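About Us

We're Rudmont, and we pack lunches, sauces, cut fruit and other people's leftovers-to-be into small containers, all day long. 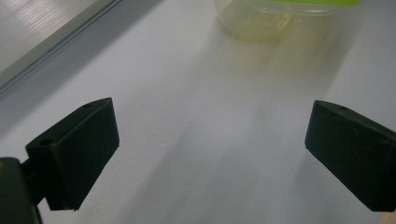

The gripper open over the white tabletop, with a lime-lidded container at the back.

I started this company with one rented prep kitchen and a car that smelled permanently of onions. I wrote the first version of this page back then, and it said something like "we care about food." Well, sure! But people who write to us now mostly want to know about the machines. Customers ask, people applying for jobs ask, and my own relatives ask at every single holiday. So this is the longer version, and if you only came for the ordering details, they're at the bottom.

What we do

Offices, clinics and a couple of day programs order prepared meals and sides from us. We cook in big batches, portion into containers, put lids on, check them, label them and send them out. The cooking is the part everyone pictures, and it's maybe the shortest part of the day. What eats the hours is handling. Pick up a container, set it down, turn it so the label faces front, stack it, unstack it because the order changed. If you've ever done that for a whole shift you know exactly which part of your thumb I'm talking about.

We have 41 people on the payroll, counting me, and nearly all of them have worked the packing tables at one time or another. I still do when we're short. I'm slow, and I get told so.

How the robots got here

The first machine we bought was a lid press, which I don't really count as a robot (it goes down, it comes up). Then we put in two arms on what we call the Gumix line, where the side dishes go. Gumix was the name on our whiteboard for a grain and bean salad we've since dropped from the menu. The salad's gone, the line kept the name, and new hires always think it's the manufacturer.

Before I signed anything I got everyone together after cleanup and told them what it would cost and what I thought it would do. I was pretty nervous. Somebody asked flat out whether this was a nice way of telling them to look for work. I said no, and then they asked me to put it in writing, which was fair, so I did. It's taped inside the supply closet door where anyone can read it. It says that no one on the packing crew loses their job or their hours because of a machine we bring in, and that if a task goes away, we retrain for another one at the same pay or better. When I get something wrong in a schedule, people walk over and point at the closet. They don't even have to open it.

What the arms are good at, and what they aren't

They're good at the same container going to the same spot. Full trays of one size, lids already on, over and over through the afternoon. They don't get sore and they don't mind the cold room.

They've had a much harder time with everything else. Soft-sided containers squish. Glossy lids confuse things. Anything put down a little crooked used to bring the whole line to a stop, with the little light going and three people looking at it. The early software came from the supplier set up for boxes, and a tub of dressing is nothing like a box! So a good chunk of our effort now goes into the humble business of how you pick up a container: where the fingers go, how wide they open first, how hard they close, when to let go. Our packers work that out. They've got years of it in their hands already, and it's been a real pleasure watching that knowledge get treated like the expertise it is.

We call that project Wallunance. Please don't ask me to explain the word, it was decided at a lunch I missed. It has a corner of its own with white tables and a shelf of every container we use, and a packer who signs up spends part of the week there and the rest on their usual station. It's paid at the trainer rate. We keep a running list of grips that have been worked out and signed off by someone who packs for a living, and it's at 862. A lot of those are small variations, I'll admit. A full tub and a half-full tub want different treatment, and so does the same tub when it's come straight out of the cooler.

What changed for the people here

Some of it is easy to tell you about. The stacking station used to be the one everybody traded away, and now a machine does most of it. Breaks are longer: we added 30 minutes to the afternoon shift, paid, which we could do once the line stopped depending on every pair of hands at every moment. People move between stations more, so fewer wrist braces in the lockers.

Some of it's messier. The room is louder, with a steady hum that I've stopped hearing and a couple of folks really haven't. We moved one of them to receiving at their own request. There's less talking across the table too, just from how the stations are spaced now, and that was a loss I hadn't planned on. Packing used to be where you heard whose kid had made the team. We pulled two of the hand tables back together last October so four people can face each other again, and the output sheet didn't so much as blink.

And a few people plain don't like working next to the arms. That's okay with me. Wallunance is sign-up only, and so is the Gumix line. We've still got plenty that needs a person: tasting, checking seals, odd orders, the big catering trays, anything with a garnish, and every phone call from a customer who needs forty more lunches by noon.

Things we decided early and have stuck with

Any person on the floor can stop a machine, for any reason, and doesn't have to write it up. We don't use the robots to time people. The arms keep records about the arms. If a new machine makes somebody's station worse for two weeks straight, it gets moved or it gets unplugged, and yes, we've unplugged one (a label applicator, an expensive lesson, still under a tarp by the loading door if you want it).

The name on the other sign

If you come by in person you'll see Đỗ on the smaller sign next to ours. Đỗ is the noodle and broth kitchen that shares our building and our dishwashing room, and since we joined up on deliveries we're often on the same truck. Their broth goes out in our containers. They're a separate business with their own crew and their own opinions about robots, which they'll happily share with you over a bowl. Order the one with the crispy shallots.

Working here

We hire a few times a year, mostly for packing, prep and delivery. You don't need any background with machines. We'd much rather you were careful with food and decent to stand next to. Everyone starts on the hand tables, learns the containers and the food safety side first, and after that you can sign up for whatever interests you. Several of the people who now set up the arms every morning came in as packers and had never touched anything fancier than a label gun. Training happens on the clock. Shoes are on us, the good non-slip kind, replaced every year.

Visiting and ordering

We do small tours for schools and for other food businesses thinking about this kind of equipment. Wear closed shoes, tie your hair back, and bring questions for the packers, who'll give you better answers than I will. For regular meal orders, use the order form and tell us about allergies up front, please, even if you told us last time. For large orders, call. A person picks up!

Page last updated May 26, 2022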